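29 June 2019

Disc transfer room, Altside. Mostly notes on the Firton restoration and why I'm not signing off on the HDR pass yet.

Watched reel 2 again this morning, old Blu-ray master against the new 4K file, same projector, same screen, lights off. Kadir had told me I'd see it in the first minute. I saw a brighter sky. The sky is brighter because somebody made it brighter. I'd like to know what else we got for the money.

What the Cakell people promised in December was "detail that was always on the negative." Maybe. Their scan is fine, I have no quarrel with the scan. The grain looks like grain and the splice near the train station no longer jumps. My problem is everything after the scan. Faces in the dining car have gone a bit waxy, which smells like noise reduction, and when I asked Angeliki whether any had been applied she said "very light." Every bad disc on my shelf had very light noise reduction.

Test, so I'm not just grumbling: pulled the dining car shot from three sources (raw scan, graded file, old disc) and matched them for brightness as well as I could. On the raw scan you can read the weave in the waiter's jacket. On the graded file you can't. On the old disc you almost can, and that one is a fraction of the resolution. Kadir thinks it's the compression on the screener and the final encode will bring it back. Could be. I've asked for an uncompressed clip of that shot so we can stop guessing. 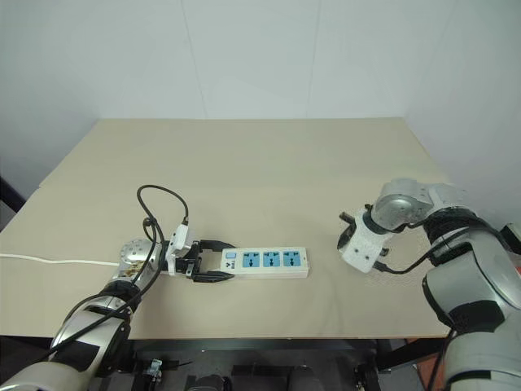 Altside, table with the two-finger gripper over it.

Sound. The new surround mix has been called "immersive" in every email so far. I listened to the whole storm sequence twice. Rain goes round the room, thunder goes overhead, and the dialogue has dropped enough that I reached for the remote both times. The original mono is supposed to be on the disc too. On the check disc the mono option in the menu plays the surround track folded down. You can tell because the added door slam is still in there, and there is no door slam in the original. Angeliki checked it on her own player and agrees. She thinks it's a menu error and the real mono file exists. I'd like to hear the file before I believe in it.

Running time: 103 minutes on the paperwork. The file comes up shorter. I went looking for a missing scene and didn't find one, so the likely suspects are the overture and the exit music, which nobody listed in the delivery notes either way. Blackburn's old tape had both. Need to find out whether their rights cover the music or whether it was just forgotten. My bet is forgotten.

Packaging. Steel case, embossed title, a numbered card. The proof of the back cover claims "80 minutes of new extras." I added up what's on the check disc and I only get to 80 if the trailer gallery counts as new, and those trailers were on the last edition. The interview with the editor is good, the best thing in the set, and it's buried on the second page of the menu under "Archive." The commentary is a man reading the plot back to us. I gave up at the wedding.

Kadir's view, written down fairly: the average buyer has never seen a decent copy, this one is better than anything they own, and I'm comparing it with something they'll never get to see. True as far as it goes. But the same buyer is being asked to pay for the film a third time and the sleeve says "definitive."

Color, one more thing. The night scenes lean teal. I don't remember teal, and I don't trust my memory, so I went back to the reference print notes. They say "cool, neutral blacks" for the harbor. The graded file has green in the blacks on both of our monitors. Re-calibrated the small one, no change. Asked Cakell what reference they graded from and got back "the approved look." Approved by whom? Waiting.

To do:

- uncompressed dining car clip from Cakell
- mono file, the real one, sent separately from the disc
- overture and exit music: ask Blackburn
- get "new" taken off the extras line or get the trailers out of the total
- harbor scene again with the print notes next to the screen, Angeliki to watch as well and write hers down before we talk

Not signing anything until the first two are in. Kadir is annoyed about the schedule.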